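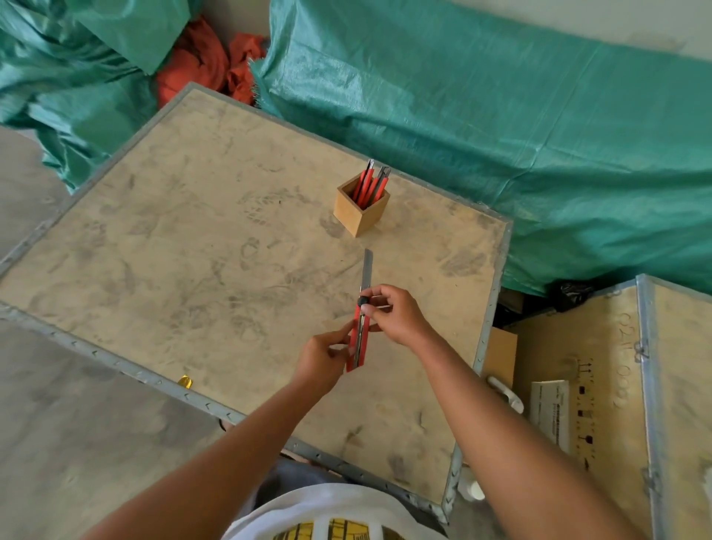

Managing fast bowling workload in a club season
Speaker notes, Tridbridge coaching day, 8th July
Zanele Pillay

Slide 1. Title
Introduce self. Strength and conditioning lead at Wandora Cricket Club, previously with the junior squads at Paquette. Handout has the full spreadsheet layout, so people don't need to copy the tables. Questions at the end except on definitions. If a term is unclear, stop me.

Slide 2. Scope
Talk covers pace bowlers aged 16 and up, playing one or two matches a week and training twice. Spin is out of scope. So is rehab after a confirmed stress fracture, which belongs with the medical staff. What I have is one club, one squad, two seasons. Treat the numbers as a worked case.

Slide 3. What we count
Unit is the ball bowled at match intensity or close to it. Counted: match deliveries, including wides and no-balls. Counted: net deliveries off a full run. Not counted: walk-through balls, standing drills, throwdowns. Warm-up balls on match day are counted if the bowler rates them 7 out of 10 effort or higher.
Wides and no-balls are the most common error. The scorebook gives overs, and people multiply overs by six. A bowler with a no-ball problem can send down a good deal more than the overs column shows. Take the count from the ball-by-ball sheet.

Slide 4. How we count it
Pieter Oosthuizen kept the net tallies in both seasons. Method is a hand clicker per net and a paper sheet, entered the same night. We tried bowler self-report for the first part of season one. Self-report was low on heavy days and high on light days. Dropped it in April.
Effort rating is still self-reported, 1 to 10, asked within half an hour of the session. Same question, same wording, every time: "How hard was that session overall?" Don't let the bowler see the previous score.

Slide 5. Weekly load and rolling load
Two figures per bowler. Weekly load is total balls, Monday through Sunday. Rolling load is the mean of the previous four weeks, not including the current one. We leave the current week out so that the same balls don't appear on both sides of the comparison.
Point at the chart. Solid line is weekly, dashed line is rolling. Gap between them is what we look at.
The ratio of the two gets quoted a lot. Say clearly: we do not use a cutoff on the ratio. When the rolling figure is small, the ratio jumps for no useful reason. A bowler who comes back from vacation and bowls four overs will show an alarming ratio and a very ordinary workload. Look at the raw balls first.

Slide 6. Squad data
14 bowlers tracked. Side-by-side bars, one pair per bowler, season one on the left. Names removed.
Bowler F is the tall bar. He played club and district cricket in the same weeks, and for a while neither side had the other's numbers. The total only showed up when he forwarded both scoresheets. Fix was a single sheet that travels with the player.
Bowler K missed the middle of season two with a side strain. Her weekly load in the three weeks before was close to her average. Include this because it doesn't fit. Load records did not flag it and would not have under any rule I've tried.

Slide 7. Spacing
Same weekly total, different spacing. Example on the slide is 74 balls in one day against the same 74 spread over three sessions. The spreadsheet gives an identical weekly figure. The effort ratings differ, and so do next-day soreness scores.
We now mark consecutive bowling days in a separate column. House rule: no full-intensity bowling on a third day in a row. For under-18s, no second day in a row either, except where a two-day match makes it unavoidable.
Pause here. This is usually where someone asks about tournament weeks. Answer: bowl shorter spells, rotate earlier, and agree on the plan with the captain before the first toss. Once play starts the captain is thinking about wickets, and should be.

Slide 8. Preseason build
Eight weeks. Start at two sessions a week, low volume, off a short run. Full run from week three. Add balls before adding effort. Week five is a lighter week, and it stays light even if the weather is good and the nets are free.
Common fault is starting late and squeezing the eight weeks into four. If you only have four, carry the build into the first matches and limit the overs. Shorter spells in the opening two rounds cost less than losing a bowler for the middle of the season.

Slide 9. Surface and footwear
Brief. Indoor matting over concrete is harder than turf, and front-foot landing is where bowlers report it. We log surface as a single letter next to the session: T, M or A for turf, matting or artificial. Not enough data yet to say anything about it. Log it anyway, it takes a second.
Footwear: check for wear under the front-foot heel. Replace the pair when the midsole stays compressed. Skip this part if running over.

Slide 10. Tools
We started on paper, then a shared spreadsheet. The current version is a small app called Zirotano, which does the rolling mean and the consecutive-day flag. It does nothing the spreadsheet can't do. The gain is that coaches will open it on a phone by the boundary.
Known problem: it rounds the rolling mean down. Small effect, but if you compare it to your own sheet you'll be out by a ball. Known problem two: duplicate entries if two people enter the same net. One person per net owns the entry.

Slide 11. Limits
Small squad. No control group. Ball counts say nothing about action, speed or fatigue from batting and fielding. A bowler who opens the batting and fields in the deep has done more than the sheet shows. Outside load from school, work and other sports is missing apart from a yes/no box.
Soreness scores are missing for a number of Mondays in season two. Left blank, not filled in.

Slide 12. What to start with
If your club records nothing, begin with match balls and net balls, per bowler, per day. Leave effort ratings until the counts are reliable. Give it a full season before changing any rule on the basis of it.
Handout page 2 has the blank sheet. Pieter has spare copies at the back.

Backup slides, only if asked
B1: count by age group.
B2: comparison of clicker count and video count for one net session. Clicker missed two balls, both during a bowler changeover.
B3: wording of the soreness question.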